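製品情報 > ディスプレイ > ポータブルモニター
読了時間 6分

当サイトでは、利便性の向上と利用状況の把握を目的としてクッキーを使用しております。設定はいつでも変更いただけます。

Prondstead ポータブルモニター「Nornora」

Nornoraは、ノートパソコンやタブレットに接続して使用する、スタンド一体型のポータブルモニターです。出張先の会議室、自宅の食卓、共用の執務スペースなど、作業場所が日によって変わる方を主な対象として開発いたしました。固定席に据え置くモニターに近い表示品質を保ちながら、使用しないときには書類とともに棚へ立てて収納できる形状を採用しております。

本ページでは、Nornoraの特長、接続方法、付属ソフトウェアおよび保守の内容についてご案内いたします。法人での一括導入をご検討のお客様は、末尾の「お問い合わせについて」も併せてご確認ください。

開発の背景

当社がこれまで販売してまいりましたポータブルモニターは、軽さを優先した薄型の製品が中心でした。携行性については一定のご評価をいただいた一方、スタンドが別体であること、机の奥行きが足りない場所では画面が倒れやすいこと、長時間の文書作業で文字の輪郭が気になることについて、多くのご指摘をいただいておりました。

Nornoraの設計にあたり、開発責任者のEmil Fankhauserは、重量の目標値を先に定める従来の進め方を改め、画面の安定と文字の読みやすさに必要な構造を決めたうえで、そこから余分な部材を取り除く手順をとりました。完成した本体の質量は、スタンドを含めて1,579グラムです。従来機より重くなりましたが、別売スタンドやカバーを持ち歩く必要はございません。

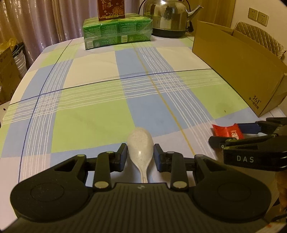
スタンドは本体背面に収納され、引き出した位置で任意の角度に固定できます。ヒンジには無段階の摩擦保持機構を採用し、画面に触れて操作した場合にも角度が変わりにくい構造としました。スタンドの接地部は幅を広くとり、布を敷いた机や、表面にわずかな凹凸のある天板の上でも傾きが生じにくいよう配慮しております。縦向きでの設置にも対応しており、本体の向きを変えると画面表示も自動で切り替わります。自動切り替えは設定メニューから停止することも可能です。

表示性能

画素密度は264ppiです。小さな文字を多く含む表計算の画面や、注記の細かい図面を表示した場合にも、線のにじみを抑えた表示が得られます。リフレッシュレートは最大100Hzに対応し、長い文書を連続してスクロールする際の残像感を低減いたしました。パネルの表面には反射を抑える処理を施しておりますので、窓際や天井照明の直下でも画面の内容をご確認いただけます。

推奨する視聴距離は約50センチメートルです。この距離を前提として文字の標準サイズと輝度の初期値を調整しておりますので、より離れた位置からご覧になる場合は、接続機器側の拡大率を変更してご使用ください。

なお、Nornoraは色評価を専門とする業務用のマスターモニターではありません。印刷物の最終的な色の判定には、専用の機器をご使用いただきますようお願いいたします。

淡色の再現について

Nornoraの色調整では、彩度の高い色よりも、明るく淡い色どうしの差を正しく表示することを重視いたしました。鮮やかな赤や青は多くの画面で見分けがつきますが、白に近い色は輝度の設定や周囲の光の影響を受けやすく、隣り合う色の境目が失われることがあります。ご家庭やオフィスで表示される画像にも、こうした淡い色の組み合わせは数多く含まれます。クリーム色、水色、淡い緑、淡い藤色の大きな格子に細い白線が通った写真のテーブルクロスは、その分かりやすい例です。階調の再現が不十分な画面では、クリーム色の地と白線の差や、布の上に置かれた白いスプーンの右側に落ちるやわらかな影が、平板に見えることがあります。Nornoraでは明部の階調を工場出荷時に個体ごとに調整し、このような差を保った表示を目指しております。 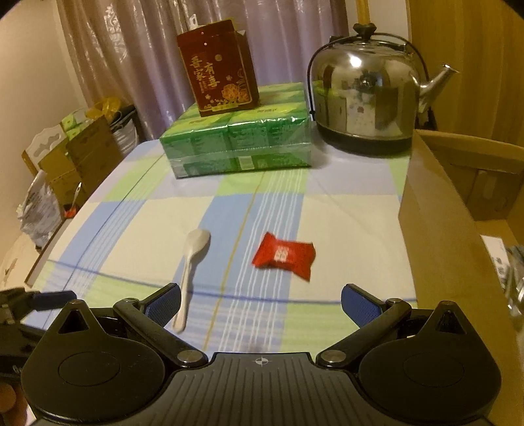
色調整の工程は、画質設計を担当するAurelia Aignerのチームが管理しております。出荷前の検査では、画面の中央と周辺部の明るさの差、および淡色を表示した際の色の偏りを測定し、社内基準に満たない個体は再調整のうえで改めて検査いたします。検査は自動計測と目視の双方で行いますが、判断の難しいのはやはり白に近い領域で、先ほどの格子柄に見られるクリーム色と水色の境目のような組み合わせは、測定値に問題がなくとも目視で差し戻す場合がございます。調整結果は本体に保存されるため、接続する機器を変更された場合にも再設定の必要はありません。

接続と給電

接続端子は本体の左右の側面に配置しております。映像信号と給電を一本のケーブルで行うUSB Type-C接続のほか、従来の機器向けに映像専用の入力端子を備えております。USB Type-C接続では、接続先の機器が映像出力に対応している必要がございます。ご使用の機器の仕様については、各機器の取扱説明書をご確認ください。

接続先からの給電のみで使用される場合、画面の最大輝度が自動的に制限されることがあります。故障ではございません。最大輝度でのご使用をご希望の場合は、付属の電源アダプターを接続してください。電源アダプターを接続した状態では、Nornoraを経由してノートパソコンへ給電することも可能です。ただし、消費電力の大きい機器では、使用中に電池残量が減少することがございます。

ケーブルの取り回しについては、スタンドの根元に設けた保持溝をご利用いただけます。溝にケーブルを通しておくことで、端子に直接力がかかることを防ぎます。太さのある他社製ケーブルでは溝に収まらない場合がありますので、付属ケーブルのご使用を推奨いたします。

付属ソフトウェア「Sotwood」

Sotwoodは、Nornoraの表示設定をパソコン上から変更するためのソフトウェアです。輝度、色温度、文字の鮮明度を画面上で調整できるほか、使用場所ごとの設定を名前を付けて保存し、呼び出すことができます。会議室では明るく、夜間の自宅では輝度を抑えて青みを減らすといった切り替えを、本体のボタンを操作することなく行えます。

Sotwoodの設計を担当したJonas Ammannは、導入時の設定項目を最小限にとどめる方針をとりました。初回起動時に表示されるのは画面の位置と使用言語の選択のみで、その他の項目は必要に応じて後から変更していただく構成です。使用状況に関する情報の送信は初期状態で無効となっております。

法人のお客様向けには、複数台の設定を一括で配布する管理機能をご用意しております。管理者が作成した設定を各端末に適用し、利用者による変更の可否を項目ごとに指定できます。管理機能のご利用には別途お申し込みが必要です。

専用ケース「Morelli」

Morelliは、Nornoraの形状に合わせて設計した別売の保護ケースです。内側には起毛素材を使用し、画面に接する面には縫い目が当たらない構造としております。ケーブルと電源アダプターを収める仕切りを備え、ケースを閉じた状態で棚に立てて保管することができます。

ケースに入れた状態での使用はお控えください。背面の放熱口がふさがれ、本体の温度が上昇するおそれがございます。また、収納時には必ずスタンドを完全に閉じてください。

設置および取り扱い上のご注意

本体は、平らで安定した場所に設置してください。テーブルクロス等の布を敷いた机でご使用になる場合は、布のずれによって本体が移動しないことをご確認ください。布の端が机から大きく垂れている状態では、衣服や鞄に引かれて転倒する原因となります。

飲料や調理器具の近くでのご使用はお避けください。本製品は防滴仕様ではありません。液体がかかった場合は、直ちにケーブルを抜き、電源を入れずにサポート窓口までご連絡ください。

画面の清掃には、乾いた柔らかい布をご使用ください。汚れが落ちにくい場合は、水を含ませて固く絞った布で軽く拭き、そのあと乾いた布で水分を取り除いてください。アルコール、ベンジン、研磨剤を含む洗剤は、表面処理を損なうため使用できません。

長期間使用されない場合は、すべてのケーブルを外し、直射日光の当たらない場所に保管してください。

保証と修理

保証期間中に、取扱説明書に従った正常な使用状態で故障が生じた場合は、無償で修理いたします。落下、液体の浸入、分解または改造による故障は保証の対象となりません。保証期間および適用条件の詳細は、製品に同梱の保証書をご確認ください。

修理のご依頼に際しては、本体の背面に記載された製造番号をお手元にご用意ください。修理窓口の責任者はNadja Haslingerです。お預かりした製品の診断結果と費用の見積もりは書面でお知らせし、お客様のご承諾をいただいたうえで作業を開始いたします。スタンドのヒンジ部および側面の接続端子については、部品単位での交換が可能です。

同梱品

Nornora本体、USB Type-Cケーブル、映像入力用ケーブル、電源アダプター、清掃用クロス、取扱説明書、保証書。Sotwoodは製品登録後にダウンロードしていただく形での提供となります。

お問い合わせについて

法人での導入に関するご相談は、法人営業部のRahel Schnyderが承ります。ご希望の台数、設置場所、接続予定の機器の種類をお知らせいただきますと、ご案内が円滑に進みます。評価用の貸出機もご用意しておりますが、12月はお申し込みが集中するため、お届けまでに通常より日数をいただく場合がございます。

個人のお客様からのご質問は、製品サポート窓口の入力フォームより受け付けております。製品の仕様および外観は、改良のため予告なく変更することがあります。

Prondstead製品に関するお知らせをメールで受け取る方は、ニュースレターにご登録ください。配信の停止はいつでも可能です。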